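Print this page | E-mail this page

Visit to the two-arm cell at Kesto, Killilov

On a Thursday in February our section went to Killilov to see the workshop of Kesto. The company keeps there one robot cell which they call Branden, and for the last year they have used it for one kind of work only, the handling of small locks and keys. We had asked in advance that we should not get the general tour. Most of us maintain machines for our living, and we wanted to hear how one cell is kept in order from one week to the next. Kesto agreed to this, and our two hosts were the technician who looks after the cell and the engineer who runs the work on it.

We started at 9:30 with coffee and a short safety talk. After it we went to the cell in two groups.

The base and the table

The frame is made from standard aluminum profile. Both arms are fixed to this frame and not to the table top, and the technician spent a long time on this point. In the first version the arms were bolted through the top, and every time somebody changed the top, the arms had to be calibrated again. Now the top can be taken away with the arms in place. The job takes 19 minutes, by the list which hangs in the tool cabinet.

The mounting plates came from Czerwiński, a small metal shop in the same street. Each plate has two pin holes, so that an arm can be removed for service and put back at the same position. The screws are tightened with a torque wrench in a cross order, and afterwards a line is drawn with paint marker over the head and the plate. A broken line means that the screw has moved. It is an old method, and several of our members use it on pumps.
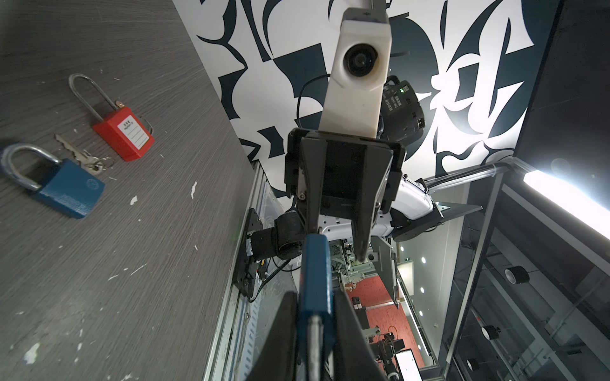

The check of the fingers is the first job of each morning. The technician puts the two arms in the service position, wipes the finger faces with a cloth and alcohol, and then closes each gripper on a test piece at low force. He looks for play between the fingers and listens to the motor. The cell works with objects that are not kind to a finger: thin keys on a ring, a shackle of polished metal, or the blue piece between the black fingers, with its long metal rod that gives very little surface to hold. A worn face lets such a piece turn. When play can be felt by hand, both fingers of the pair are changed, never only one. Over 800 hours is normal for a pair, we were told, but the engineer warned us not to use this number as an interval for another machine.

We asked about the red lockout padlock which lay on the table beside the blue one, as in our own plants this is a serious object. The answer was that the locks on the table are work pieces. The locks for the real isolation of the cell hang in a separate cabinet by the main switch, and they have a different key series. One of our members remarked that a work piece which looks like a safety device should perhaps carry a mark. The technician wrote this down.

Calibration of the cameras

Each wrist carries a camera in a printed housing. The housing is cheap, and a new one can be printed overnight, but it is also the softest part of the whole arm. If it is hit, the camera may point one or two degrees wrong, and the arm will then reach beside the key. For this reason there is a calibration sheet in the cabinet, and it is shown to both cameras on Mondays and after each contact. The result goes in a paper log. We could look through the log, which had 174 entries, and I was pleased to see that the bad results were written in as well as the good ones.

The lenses are cleaned with a blower first and with a lens cloth only when it is needed. No alcohol here, it makes the printed plastic dull. 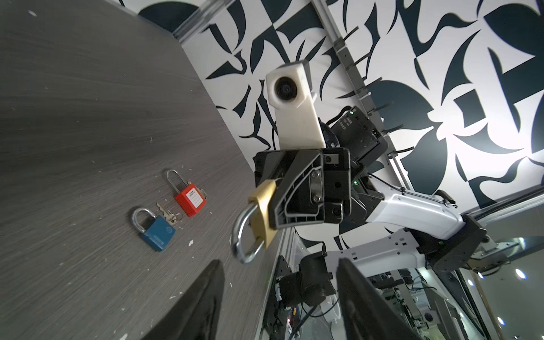 KILLILOV ENGINEERING SOCIETY - Maintenance and Reliability Section

For the second part of the morning we talked about cables, and I think this was the most useful hour. A cable on a robot arm does not fail in the middle. It fails at the place where it is held. The team at Kesto had three failures in the first half year, all of them at the elbow, and all with the same sign: a camera that lost connection in one posture and came back in another. They have since made these rules.

- The cable leaves each joint with a free loop, and the loop is checked at both ends of the joint travel.
- Ties on the arm are closed by hand only, without the tie gun.
- Cables on the frame run in clips along the profile. Power is on one side and signal on the other.
- A cable which has been kinked one time is thrown away.

A spare camera cable is kept ready with labels at both ends. The technician changed one for us while we watched, and he did not hurry. He said that the time is lost later, when the loop is wrong.

There was a question about the small green lights on the modules. They are useful, but they say only that there is power. A module can have its green light and send no picture at all, so the morning check includes looking at the picture from every camera on the screen.
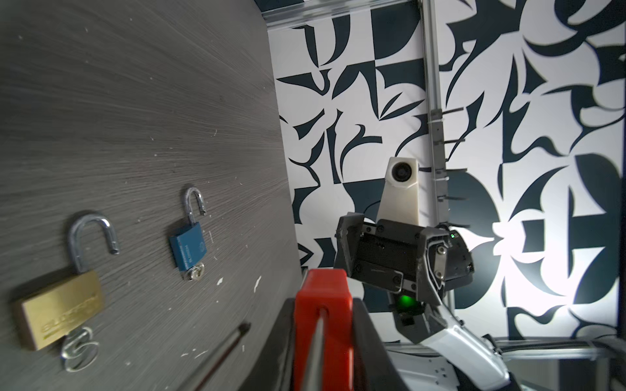 Work surfaces are treated here as a wearing part, in the same way as a filter or a belt. The grippers touch the surface many times in one day, and a metal key pushed flat over it leaves a mark each time. There are boards for different tasks, and on some of them the pieces are fixed down. With the open brass padlock and the smaller blue one, held to the dark wood-grain board, one can see the white flecks and scuffs which come up around the work. The team vacuums the boards at the end of the shift. Too many bright marks can confuse the camera when it looks for a small silver part, so a board is replaced when the marks are more than the engineer likes. I asked if there is a limit in writing. There is not yet, and she admitted that it depends on her mood - this is the only item in the plan without a number.

Locks themselves also get worn. A shackle that was opened very often by a gripper becomes loose, and then the exercise is too easy. They open a new lock after 100 cycles and keep the old ones in a box for demonstrations.

We finished at noon with questions. The brakes of the arms were discussed, and the backup of the robot program, which is copied to a drive in the office after each change. The section thanks Kesto for the open answers and for the soup. The next visit is planned for the autumn. Members who want a copy of the morning checklist can ask for it at the society office.

Comments

Member, Section North: Thank you for the report. Did they say which grade of thread lock they use on the finger screws? We have trouble with ours getting loose after some weeks.

Report author: Medium strength, and only on the finger screws. On the mounting plates they use none, only the paint line.

Guest: We also draw the line over the screw heads. Please use yellow marker on black parts. Red cannot be seen after one month of dust.

Member: I was in the second group and we did not see the cable change. Could it be shown again at the autumn meeting?

Guest: Is the plate from Czerwiński a catalog part or was it made for them?

Report author: It was made to a drawing from Kesto. I can ask if they will share it.

Last updated: February

Print this page | E-mail this page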